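To: Rallville Homeowners mailing list
From: Imogen Wainwright, Building Standards Office
Date: July 2, 2024
Subject: Re: Attic insulation and the Cosgrove Street inspections

Dear subscribers,

Thank you for the messages received following the May notice on attic insulation. Mr. Osagie's letter is quoted below, as it raises matters that affect most of the older houses on Cosgrove Street and in the Dutow section.

Olumide Osagie wrote:
> We have been told that our attic needs to be brought up to the
> current level before the roof is replaced. The contractor wants to
> lay new batts straight over the old ones. My neighbor was told the
> old material had to come out first. Which is it? Also, our bathroom
> fan empties into the attic and always has. Will that be a problem
> at the inspection?

Existing insulation may stay in place if it is dry, free of mold and not badly matted. New batts laid over it must be unfaced. A second paper or foil facing between the layers can trap moisture, and the inspector will ask for it to be removed. Where the old material shows staining, the roof above it should be examined before any new work begins.
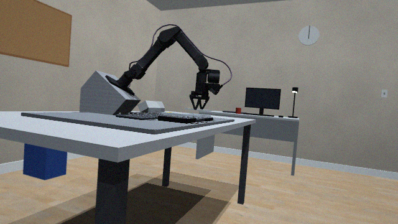
Does a homeowner need a permit to add insulation to an attic?

A permit is needed only when the work costs more than $3000 or includes changes to wiring or framing. Smaller jobs may go ahead without one, although the office is glad to receive a short note of what was installed and where.

With regard to the bathroom fan, the duct must be extended to the outside, through either the roof or a gable wall. A fan that empties into the attic will not pass. The duct should be insulated along its full length and kept as short as the layout allows. Soffit vents must remain open – baffles are to be fitted at the eaves before the insulation is laid, as they are very difficult to add later.
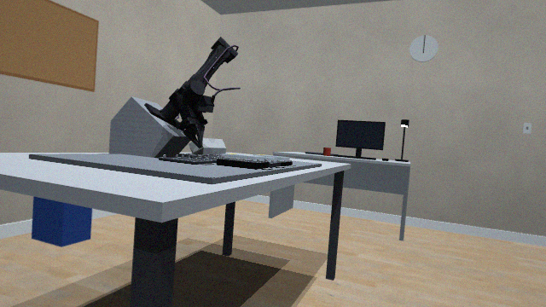
The attic hatch is often overlooked. It should carry rigid insulation on its upper side and close against a continuous weatherstrip. Recessed lights that are not rated for contact with insulation require a clear space on all sides, and the rating is normally printed on a label inside the housing.

Inspections may be requested through Nikau Fairweather at the front counter. Please allow 8 working days for an appointment. Reports are mailed to the owner of record, and any corrections must be completed within 60 days of the date on the report. Owners who need longer should write to Irena Cieślak before that period ends.

Replies to this message go to the full list. Questions about a particular address should be sent to the office directly.

Imogen Wainwright
Building Standards Office, Rallville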